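Donner une adresse IP fixe à son imprimante réseau (et ne plus jamais courir après)

Publié le 2022-04-28 par Safta Bălan

Si vous lisez ces lignes, c'est sans doute que votre imprimante s'affiche « hors connexion » alors qu'elle ronronne tranquillement à deux mètres de vous. Je connais bien le problème : j'ai passé une bonne partie du mois de février à le régler chez des amis, puis dans les bureaux de Gemville, puis chez moi (oui, les cordonniers, tout ça).
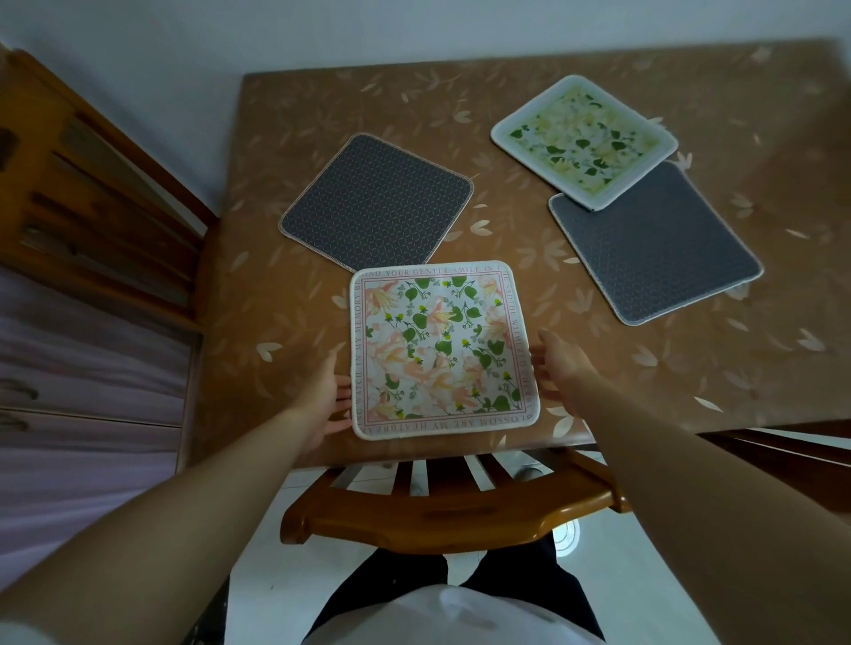
Temps de lecture : 4 minutes

Commençons par le pourquoi, promis, je ne traîne pas trop. Votre box distribue des adresses à tous les appareils de la maison grâce au service DHCP. Ces adresses sont prêtées pour une durée limitée, le bail. Quand l'imprimante reste éteinte quelques jours, elle peut très bien revenir avec une autre adresse, et l'ordinateur continue d'envoyer ses documents à l'ancienne. Il faut donc lui réserver une place, comme on garde une chaise à table pour la tante qui arrive toujours en retard !

Avant de commencer

Il vous faut l'accès à l'interface d'administration de la box et le mot de passe qui va avec (souvent collé dessous, prenez vos lunettes). Prévoyez aussi un ordinateur sous Windows 10 ou 11 connecté au même réseau, avec un compte administrateur.

Étape 1 — Trouver l'adresse actuelle

Sur l'imprimante, ouvrez le menu Réseau et imprimez la page de configuration. Notez l'adresse IPv4 et l'adresse MAC, qui se présente sous forme de six paires de chiffres et de lettres. Chez moi, l'imprimante répondait en 192.168.1.29.

Sur l'ordinateur, ouvrez l'invite de commandes et tapez :

ipconfig /all

Repérez la ligne « Passerelle par défaut » : c'est l'adresse de votre box. Gardez-la sous la main, on s'en sert tout de suite.

Étape 2 — Réserver l'adresse dans la box

Tapez l'adresse de la passerelle dans votre navigateur, puis identifiez-vous. Le menu que nous cherchons s'appelle « Baux statiques », « Réservation DHCP » ou encore « Adresses fixes », selon l'humeur du fabricant. Sur mon vieux routeur Pradetti, il se cache dans Réseau local, puis Avancé, et je l'ai cherché un bon moment la première fois.

Ajoutez une entrée, recopiez l'adresse MAC de l'imprimante et choisissez une adresse libre. J'ai pris 192.168.1.194, facile à retenir pour moi. Enregistrez, puis éteignez et rallumez l'imprimante.
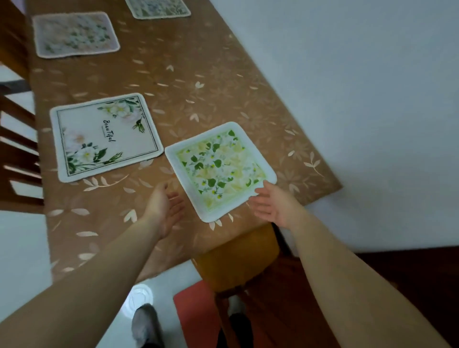 Une fois l'imprimante redémarrée, vérifiez qu'elle a bien pris sa nouvelle adresse :

ping 192.168.1.194

Si vous obtenez des réponses, tout va bien, passez à la suite. Si la commande affiche « Délai d'attente de la demande dépassé », relisez l'adresse MAC caractère par caractère. J'avais confondu un 8 et un B, et j'ai accusé la box pendant toute une soirée — la pauvre n'y était pour rien.

Étape 3 — Mettre à jour le port sous Windows

Ouvrez le Panneau de configuration, puis Périphériques et imprimantes. Faites un clic droit sur l'imprimante, choisissez « Propriétés de l'imprimante » (et pas « Propriétés » tout court, le piège est classique) et allez dans l'onglet Ports. Cliquez sur « Ajouter un port », sélectionnez « Standard TCP/IP Port » et saisissez la nouvelle adresse. L'assistant détecte le modèle tout seul dans la plupart des cas.

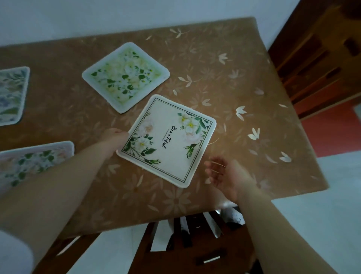 Revenez ensuite dans l'onglet Général et lancez une page de test. Si le document reste coincé dans la file, ouvrez de nouveau l'onglet Ports, cliquez sur « Configurer le port » et décochez « État SNMP activé ». Cette petite case fait croire à Windows que l'imprimante est absente, et elle m'a valu plus d'un appel au secours !

Répétez l'étape 3 sur chaque ordinateur de la maison. L'étape 2, elle, n'est à faire qu'une fois, sauf si vous changez de box : dans ce cas, recréez la réservation avec la même adresse et vos ordinateurs n'y verront que du feu.

Dans le prochain tutoriel, je vous montrerai comment partager un dossier de numérisation avec le petit serveur Ditden.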